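### 3.2 Away support and family routines

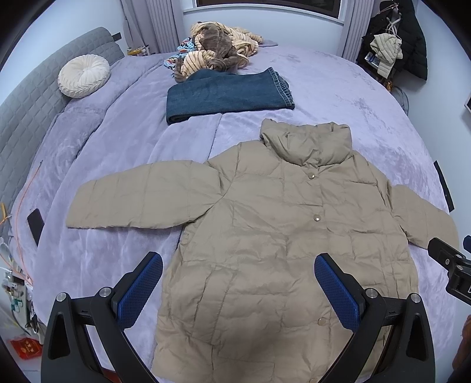

**Figure 2.** A quilted jacket laid out on a bed.

We asked parents in Flendberg and Rantala how following a visiting team fitted into the rest of family life. The survey went out in May and 205 parents replied. Tsakiris and Kallio had earlier used the same questions with supporters of Uka, a club with few away fans, and we kept their wording so that the answers could be compared.

Most parents said the choice of team was made before the child started school. Where the two parents backed different clubs, children tended to follow the one who took them to matches. Travel was the most common source of argument, ahead of ticket prices and late finishes. Parents in Rantala, who have the longer trip to the ground at Flukum, were more likely to listen at home on the radio. Six families had stopped going to away matches altogether. Their answers are kept in the totals but are treated separately in Section 3.3.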